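The craft table at Prallgate is wooden, pale and the subject of 106 emails since March. Members want it cleared by closing time. The table has other ideas.

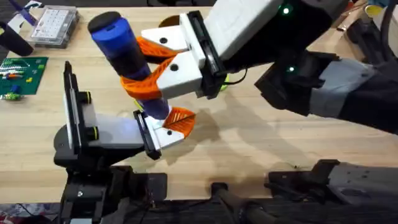

A blue cylinder with a black cap, above the tabletop.

Glue remains the sore point - the hot sort, applied by enthusiasts. The green ring stays out too, as does the orange pot.

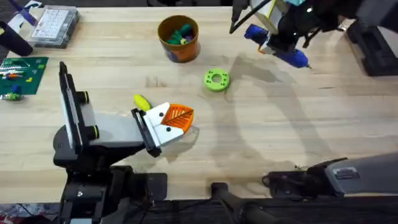

Jouko Vainio would settle for everyone putting back one thing a night, glue guns first.

A sorting session drew three people, two of whom had come for the kettle.

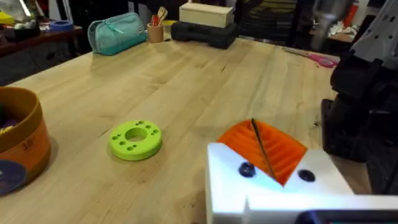
The lime-green ring on the planked worktop.

Talks resume at 7pm. Bring a box.
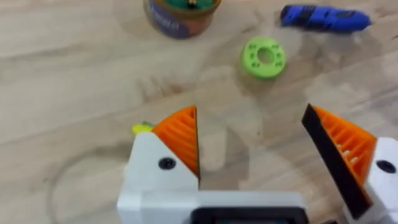 MORE IN: Clubs and Workshops
Drevari hall raises shelf hire to 85p.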